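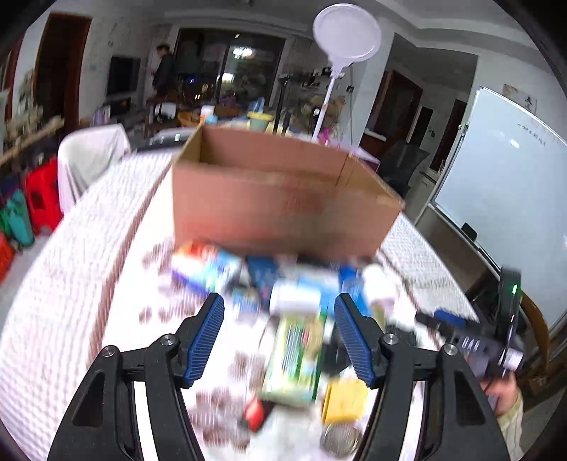

Accessoires > Préhension manuelle > Patins et règles d'emploi

Patins bleus Vuller pour pince tenue à la main, la paire

Un patin texturé par doigt, à monter sur les pinces de la gamme Funov. La paire est vendue avec la fiche de bonnes pratiques Ratanaporn, que tout le monde range soigneusement dans le carton avant de jeter le carton. Nous la reproduisons donc en partie.

Avant la séance
Vérifier les vis d'articulation des deux doigts. Serrer, sans chercher à battre un record. Les patins se changent toujours par deux : un neuf face à un vieux, et la pince ferme de travers avec une régularité admirable.

Le plan de travail
Table à manger, lit, bureau, tout convient tant que la surface tient en place. Les nappes et couvre-lits à motifs sont admis, et même bienvenus : les logements de nos clients n'ont pas été décorés par un laboratoire. Mélanger les formats, du sachet souple au bocal rond.

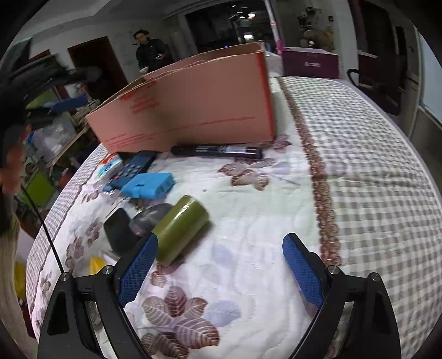

Le mélange se renouvelle toutes les 8 prises. Au-delà, l'opérateur connaît le chemin par cœur et ses gestes deviennent suspects d'élégance. Aucun objet tranchant, aucun récipient ouvert contenant du liquide, aucun médicament hors de son emballage. Les personnes présentes dans la pièce donnent leur accord par écrit avant le début, y compris celles qui « ne font que passer ».

Entretien
Chiffon humide, savon doux. Pas de solvant. Remplacer après plus de 2670 cycles ou dès que le relief s'efface.

Référence : 203
Conditionnement : 2 patins, visserie comprise
Expédition : depuis l'entrepôt de Flulitville
Retours : acceptés si les patins n'ont pas été montés, et cela se voit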